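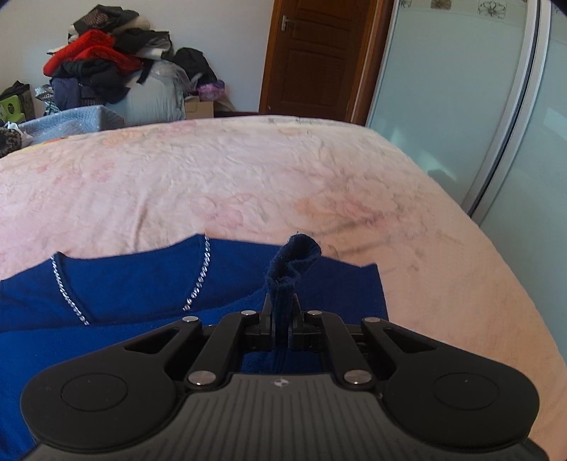 Ticket: Fingers lose grip on soft items, jaw does not reopen fully
Project: Stitlow hand-held gripper, second build
Component: linkage, fingers, firmware
Status: Open — partial fix in place
Opened: 07/06/2024

Print this page | E-mail this page

Summary

The gripper closes on thin knitted items (socks, mostly) and holds them at first, then lets them slide when the tool is tilted past level. After a number of cycles the fingers also stop short of fully open when released. The two faults may or may not be related. The first build, with the shorter link arms, did neither.

Setup

Four link arms, two a side, on six metal pins. Black fingers, printed here, no facing on the tips. Servo in the base, driven from a Benach controller board on firmware branch "lis". Lis is the name of the control code and has nothing to do with the mechanical design. Supply is a bench unit for workshop tests and a battery pack for tests in the bedroom, where the clothes sorting trials are done on the bed.

Steps to reproduce

Lay a sock on a jumper or blanket.
Close on the middle of the sock, lift clear, hold level.
Tilt the tool slowly until the fingers point down.
Wait. The sock slides within a few seconds on most attempts.
Release. Check the gap between the finger tips with the feeler block.

Expected: sock held at any angle, full gap on release.
Seen: sock held level, lost when tilted. Gap short after repeated cycles.

Log

Entry 1
Ran 30 cycles on the battery pack with a navy sock. Grip good at the start of the run and clearly worse by the end. Did not log supply voltage, which was a mistake. Repeat needed.

Entry 2
Same run on the bench supply. Slip still present, but it no longer gets worse through the run. So the battery pack accounts for the drift and not for the slip itself. The pack sags under stall current and the controller does nothing about it. Raised as a separate item against Lis.

Entry 3
Checked the linkage for play with the servo unpowered. Left side tight. Right side has visible rock at the lower pin. Took the pin out: the hole in the arm has gone slightly oval. The arm was printed at 70 per cent infill with the layers running across the load, contrary to the note on the drawing. The left arms were printed the right way round. No idea how one got through like that, as they came off the same plate in August last year as far as the file names show.

Entry 4
Reprinted the right lower arm with the layers along its length and reamed the hole by hand. Rock gone. Jaw now reopens fully for the first stretch of a run and then falls short again, by less than before. Better but not closed.

Entry 5
Tried a heavier item, a knitted jumper with a trimmed neckline. Pinched at the body of the knit it lifts without trouble. Pinched on the trim it will not hold at all. Noted for completeness. Trim is outside the scope of this ticket.

Entry 6
Finger faces. The printed surface is smooth along the direction in which the sock slides. Cut two strips of thin rubber sheet from the Sikemden offcuts box and stuck them on with double-sided tape. Slip on tilt nearly eliminated over a short run. The tape then crept and one strip ended up hanging off the tip. Contact adhesive next time.

Entry 7
Adding the rubber changes the closed position by the thickness of both strips. Lis still drives to the old end stop, so the servo stalls on every close and gets hot. Wound the closed position back by 3 degrees in the config and the stall current dropped to what it was before. Anyone copying this fix must change both or neither.

Entry 8
Reopening fault. Swapped the servo horn for the spare. No change. Loosened the upper pins by a quarter turn each and the jaw opened fully for a whole run. Suspect the caps are being pulled down on to the arms as they turn, and the friction builds up. Threadlock and a washer under each cap should settle it, but there are no washers of that size in the drawer.

Workaround

Bench supply only. Upper pins a quarter turn loose, checked before each session. Pick plain knit, away from any edging.

Outstanding

Washers for the pins — to be ordered.
Rubber faces with contact adhesive, then a full run on the tilt test.
Low voltage handling in Lis (separate ticket).
Move the layer direction note on the arm drawing to where it will be read.

Stitlow build log | Contact | Copyright Stitlow project | Back to top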